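Working Near Robots and Automated Equipment: Good Practice for the Packing Workshop

6 min read
14 shares | 2 comments

Monday, July 10, 2023

This page is issued by the Priditance Workshop Advisory Service for small workshops, home businesses and shared packing rooms where automated equipment is used beside hand work. It replaces the guidance posted in March. The advice applies to conveyor feeders, automatic case sealers and small robot arms, including those sold for light duty. Where the manufacturer's manual is stricter than this page, follow the manual.

Before the equipment is switched on

Carry out a risk assessment for each task, and write it down. A machine that is suitable for moving empty cartons may not be suitable for moving full ones, and a change of load, gripper or speed calls for a new assessment. The words "collaborative" or "safe for shared spaces" on a sales sheet describe what a robot can do under certain conditions. They do not cover the whole installation, which includes the gripper, the load, the table and any sharp tool within reach.

Check that every emergency stop can be reached from the normal working position without leaning across the machine. Press each one at the start of the week, confirm that movement stops, and enter the result in the log. A stop button that has been taped over, boxed in or used as a coat hook is to be treated as a fault.

Set the speed at the lowest value that gets the work done. At the Plemham packing room, the service found that a feeder set to handle 700 cartons a day was being supplied by two people who could not keep up with it. They had taken to reaching past the guard to clear the backlog. The feeder was slowed down and the reaching ended.

Marking the floor and the walls

Each zone should be marked where a person entering the room will see it. Floor tape wears quickly under carts and should be checked monthly. Wall signs should be at eye level, in large letters, and in the language or languages the staff read most easily. A handwritten sign is acceptable while a printed one is on order. Fix it at all four corners so that it does not curl.

Keep the following outside the reach of the machine:

- knives, scissors and handheld tape dispensers
- stools and loose cartons
- the packing list, the telephone and anything else a person is likely to reach for without thinking

Hand tools beside automated work

Most injuries reported to this service in packing rooms involve hand tools, and tape dispensers are high on the list. The serrated blade is easy to forget when a person's attention is on a moving machine. Load and thread the dispenser in the hand-work zone, standing still, with both hands free for the job. Hold the body of the tool by its handle and draw the free end of the tape away from the blade with the finger and thumb. Do not push the tape toward the blade with a fingertip.
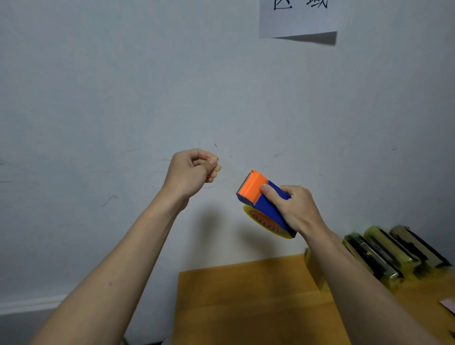
Drawing out clear tape with a handheld dispenser. Three more dispensers are set side by side on the cardboard.

Give tools that are not in use a fixed place, and keep that place the same on every shift. Dispensers should be stored side by side on a steady surface at the back of the work area. Inspect the blades weekly. A dull blade makes people pull harder, and the hand travels farther when the tape finally gives way.

Do not walk into a marked robot zone with a dispenser or knife in the hand, even when the machine is paused. A paused machine may restart on a signal from elsewhere in the line. If tape has to be applied inside the zone, the machine must be locked out first.

Clearing jams and torn tape

Automatic sealers jam most often on tape that has split along its length. The procedure is short:

1. Press the stop.
2. Switch off at the isolator and fit the padlock. The person doing the work keeps the key.
3. Release any stored air pressure and wait for the parts to come to rest.
4. Remove the torn tape with blunt tweezers.
5. Close the guards, remove the padlock and tell everyone in the room before restarting.

Step 2 is the one most often skipped, usually for a jam that "will only take a second." Supervisors should not allow exceptions for small jams. Chunhua Tan, who reviews incident reports for the service, asks that near misses during clearing be reported on the same form as injuries, with the make of tape and the time of day included.

Clothing, hair and gloves

Sleeves should be close-fitting or rolled above the elbow. Long hair is to be tied back and lanyards removed. Gloves should not be worn near rotating rollers, where they can be drawn in, but may be worn for stacking and carrying. Rings and watches come off before any work on the sealer.

Training and supervision

New staff should watch a full cycle of the machine before working beside it, and should be shown how to stop it before they are shown how to start it. Refresher training is due once a year, and again after any change to the program. Keep a signed record. At the Barros site the record is kept on a clipboard at the door, which has worked well with a staff that changes often.

Visitors, including family members in a home workshop, should remain outside the marked zones while the power is on. Children should not be in the room.

Maintenance

Follow the service interval in the manual. The sealer used at Bustel is serviced every 4,000 cartons, and the count is read from the machine's own display and copied into the log. Clean sensors with a dry, lint-free cloth. Paper dust and scraps of clear tape on a sensor window can cause a machine to miss a carton or a hand, and clear tape in particular is hard to see against a pale surface. Use a flashlight held at a low angle when checking for it.

Any guard removed for cleaning goes back on before the power is restored. Loose screws and missing clips should be reported the same day, and the machine left locked out until they are replaced.

Copies of the inspection log and the near-miss form may be requested from the service by mail. Workshops may reprint this page for their own staff, provided that the text is not changed.

2 comments | 14 shares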